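Prurkel Twin-Arm Bench Cell: what our safety review covers

Suppliers like to call small arms "safe by design". We don't, and we'd be wary of a quote that does. An arm light enough to carry can still trap a finger, and a certificate for the arm says very little about the bench you bolt it to, the gripper on the end or what you ask it to pick up.

Every Prurkel cell is sold with a written risk assessment for the job it will do. Chaltu Gashaw signs it off at our Oststead workshop after working through a 58-point checklist. Cable runs and pinch points get the most attention, and pointed gripper fingers are assessed as a hazard of their own.

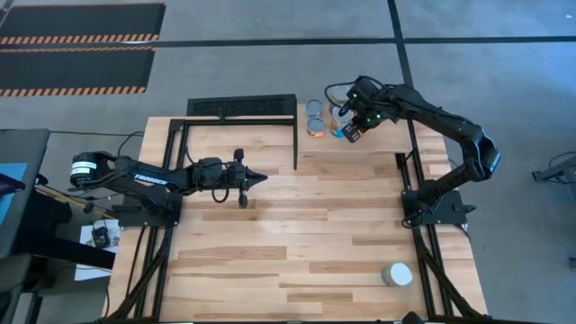 Can handling on a two-arm bench, right gripper over the cans.

Floor tape and striped mats are useful reminders. They stop nothing, and we give them no credit in the assessment. The same goes for green lights on a gripper.

Change the fingers, the load or the layout and the assessment needs doing again. Reassessment takes 2 working days. Lead time for a new cell is 14 weeks, including the site visit.

Not included: operator training, guarding for neighbouring machines.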